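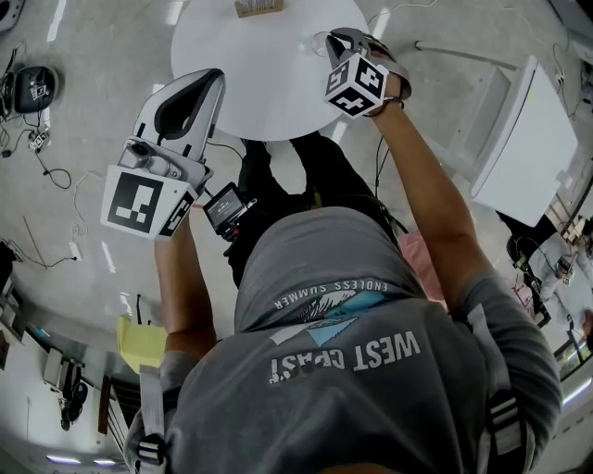 menlow_mornings
@menlowmornings · 14 Jan 2026

Ok thread time. I have washed and worn the same stack of graphic tees for years and I finally have opinions about keeping the print alive. Ocean prints, band prints, the freebie from the Menlow 10K, all of it

First thing: inside out. Every single time. I skipped this all through college and my favorite lake shirt now says "AKE LIFE" lol

Cold water, short cycle. I used to run everything hot because my mom did, and those collars went wavy by June. Cold gets the sweat out fine if you don't let the shirt sit in the hamper all week

Detergent! I switched to Niltex last spring (the unscented one, green cap) and I use half of what the cap says. Too much soap leaves that stiff feeling across the back where the big print is

Dryer people, I was one of you. Now I give them 20 minutes on low and hang them up damp. My rack is an Iketti, it wobbles, I love it

Backpacks are the sneaky one. I walk to work with mine and the straps rub the shoulders fuzzy way before the print goes. Loosening them a little helped, and so did not carrying my entire life in there every day

Ironing: flip it inside out again and stay off the print. I melted a sunset onto my aunt's old Stöcker iron and it took me a whole evening with baking soda to get it clean. She still brings it up at dinner

Someone asked if I fold or roll. Roll! With the print facing out so I can find the one I want without wrecking the drawer

Ok that's all I've got, the washer just beeped. Tell me your oldest tee that still fits, mine is from eighth grade and it's basically a crop top now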